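Ticket #493: Shared calendar drops or shifts bookings after sync
Product: Rikuditz Calendar (web and desktop)
Site: Uvomwood, Pleltport office
Opened by: Colette Bouvier
Assigned to: Roel Koster
Priority: Normal (raised from Low)
Status: Closed, with reservations

Colette Bouvier, 8:52 am
Bookings for the upstairs meeting room keep moving by an hour. I enter one for 2:00, it shows 2:00 on my screen, and later the same booking says 1:00. Some disappear completely. We had two groups turn up for the same slot this morning and both had a confirmation email. I've restarted, signed out and back in, and cleared whatever the help page told me to clear. Please don't send me the help page again.

Rikuditz Support (Ludivine Tessier), 9:30 am
Thank you for reaching out, Colette. This is usually a time zone mismatch between the account and the device. Please open Settings, then Region, and confirm that both match. If they do, switch automatic time zone off and back on, then sync.

Colette Bouvier, 9:41 am
They match. They matched yesterday too. I switched it off and on. The 2:00 booking is still at 1:00.

Roel Koster, 10:15 am
Taking this over on our side so Colette can get on with her work. Ludivine, I don't buy the time zone explanation. If the zone were wrong on the account, everything would move together. Colette's own appointments are fine. Only the room calendar shifts, and only some of the entries on it. What would make a zone setting that picky?

Ludivine Tessier, 10:58 am
Hi Roel, a shared resource can carry its own zone, separate from the user's. It's under Resources, Advanced. Could you check what is set there?

Roel Koster, 11:20 am
Checked. It says "Inherit." Inherit from what? The help text says "from the parent." The room has no parent that I can find. I've now set it by hand to our zone, saved, and reloaded. It went back to "Inherit." I did it again in a different browser and it went back again. So either I lack permission and the page is too polite to tell me, or the save button does nothing.

Things I tried, for the record:
Saved the zone as a normal user: reverts.
Saved it as site admin: reverts.
Saved it in a private window with no extensions: reverts.
Saved it from the desktop program: sticks until the next sync, then reverts.

The last one is interesting. Something is writing over it.

Ludivine Tessier, 11:47 am
That may be a caching issue. Please allow up to 6 hours for changes to take effect.

Roel Koster, 11:52 am
I'll wait, but a cache doesn't usually give you the old value back on the dot of every sync. I'd like to see your sync log for the room if there is one.

Roel Koster, 6:04 pm
Waited. No change. Two more bookings have moved. Log please.

Cor De Graaf, 8:20 am
Adding myself since I look after the door displays. The little booking screen outside the room agrees with whatever is on the web calendar at the time, right or wrong, so I don't think the display is causing this. It polls and shows what it's told. I unplugged it overnight anyway to be sure. Colette, did anything move while it was off?

Colette Bouvier, 8:33 am
Yes. The budget meeting went from 10:00 to 9:00. So I had six people standing in a corridor an hour after the room thought they'd been in it.

Cor De Graaf, 8:36 am
Then it isn't the display. Plugging it back in.

Roel Koster, 9:10 am
Pulled an export of the room calendar myself while waiting for the log. It's a little over 3,000 lines of text and most of it is dull, but each booking has a line for who created it and one for who last changed it. For the ones that moved, the last change was made by an account called "tosh-connect." Colette, do you know what Tosh is?

Colette Bouvier, 9:14 am
It's the visitor sign-in thing at the front desk. Rogelio set it up. I didn't know it could touch the calendar.

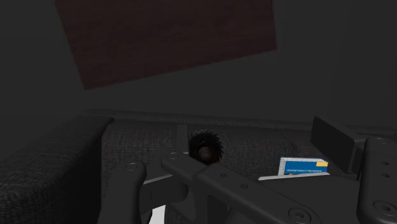

Roel Koster, 9:22 am
Neither did I. Rogelio, can you tell us what access the Tosh connector was given, and when?

Rogelio Evangelista, 10:05 am
Set up in June. It reads the room calendar so the front desk knows who is expected. When I connected it, it asked for "calendar access" and there was one button, which said Allow. I didn't see a read-only choice. It has worked fine all this time, so I'm doubtful it suddenly started changing things.

Roel Koster, 10:12 am
Fair point. I'm doubtful of everything on this ticket at the moment. But the name is on the edits. Did Tosh update recently?

Rogelio Evangelista, 10:31 am
There's a notice in the admin page that says "Improved two-way calendar support." No date on it, and I don't remember agreeing to two-way anything. There's a new switch called "Keep calendars aligned" and it's on. I didn't turn it on.

Roel Koster, 10:34 am
Leave it on for now, please. I want to see it happen before we change anything, otherwise we'll be guessing again next month.

Test run:
10:40 am. Created a booking called TEST A for 3:00 on the web. No guests.
10:41 am. Created TEST B for 4:00, with one guest.
10:45 am. Sync. TEST A still at 3:00. TEST B now at 3:00, last changed by tosh-connect.
10:50 am. Created TEST C for 5:00, one guest, with the switch off.
10:55 am. Sync. TEST C still at 5:00.
11:02 am. Switch back on. Sync. TEST C at 4:00.

So it only touches bookings with guests, which explains why some moved and some didn't. My guess is that Tosh has its own idea of our time zone and is writing that back. The missing bookings look like ones that landed on top of an existing booking after the shift and got dropped as a conflict. I can't prove the second part from the export, since deleted entries aren't in it.

Ludivine Tessier, 1:15 pm
Thank you for the detailed testing. Based on your findings this appears to be caused by a third-party product, and we would recommend contacting Tosh.

Roel Koster, 1:24 pm
I will. I still have two questions for Rikuditz. First, why does the room's own zone setting revert? I turned the Tosh switch off, set the zone again, and it stayed, so the connector seems to be able to overwrite a resource setting that our site admin can't. That's your permission model, whoever wrote the connector. Second, why did both groups get a confirmation for the same slot if one of the bookings was thrown out as a conflict?

Ludivine Tessier, 3:40 pm
I've passed both questions to the product team. I'm not able to give a timeline.

Rogelio Evangelista, 4:10 pm
Heard back from Tosh. They say the site time zone is taken from the head office address on the account unless it's changed. Ours was on the head office. I've corrected it. They also say we can turn "Keep calendars aligned" back on safely now.

Roel Koster, 4:16 pm
Let's not. The front desk only needs to read. Switch stays off, and I've removed the connector and added it again under an account that can view the room and nothing else. Rogelio, please check that the visitor list still fills in tomorrow morning.

Rogelio Evangelista, 8:45 am
Visitor list is fine. All of today's names are there.

Colette Bouvier, 9:05 am
I've gone through the bookings by hand and put back the ones I could find in my email. I can't promise it's 100 percent. Anyone who booked by walking up to my desk will have to tell me again. Nothing has moved since yesterday afternoon.

Cor De Graaf, 9:12 am
Door display matches Colette's list.

Ludivine Tessier, 11:30 am
I'm glad to hear this has been resolved! May I close the ticket?

Roel Koster, 11:38 am
Bookings are stable, so yes for that part. I don't consider the permission question answered, or the double confirmation. Please give me a reference number for whatever you sent to the product team and I'll open a new ticket against it.

Ludivine Tessier, 11:55 am
I don't have a separate reference for internal feedback. You're welcome to quote this ticket.

Roel Koster, 11:57 am
Noted. Quoting this ticket, then. Copy of the export and test times saved to our side. Close it.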